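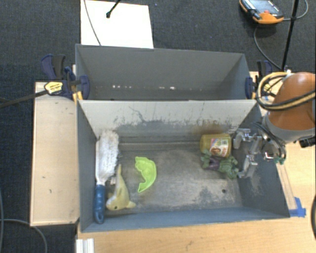 How long should you keep the box a thing came in? Until the return window closes, plus one week for regret.

I came up with that rule in April, standing in a closet that held 40 empty boxes and one vacuum cleaner. The vacuum had its own box, also in the closet, also empty. I had been storing air in Ivholm, where I pay by the square foot.

My system until then was to keep everything forever in case we moved. We have moved once in all that time. The movers charged us by volume, and I paid them to carry the boxes, wrapped around nothing, up the stairs to the new place, where I put them in this closet. I remember feeling organized.

The worst of them was for a Senis blender that died before my daughter could read. She's now in middle school. The box was in beautiful shape. It had the foam corners, the warranty card, and a recipe booklet in which every recipe was soup.

My neighbor Chiến Triệu thinks a week of regret is too generous. He flattens the box while the toaster is still warming up for its first slice. He also once had to mail back a lamp inside a suitcase, so I take his advice with some caution.

There are exceptions. I kept the Hullis box because the printer inside it has been threatening to quit, and I want to be ready. I kept one shoebox, for receipts. My husband kept the box from his record player on the grounds that it adds to the resale value, and when I asked what he planned to sell it for, he said he would never sell it.

The rest went to the recycling place on Omoregie Street in two trips. The man there looked into the back of the car and asked if I'd just moved in somewhere.

I said yes. It seemed quicker.

The closet is half empty now and I've started putting coats in it. There is still a bag of foam corners behind the ironing board, which the recycling place wouldn't take, and I'm open to suggestions.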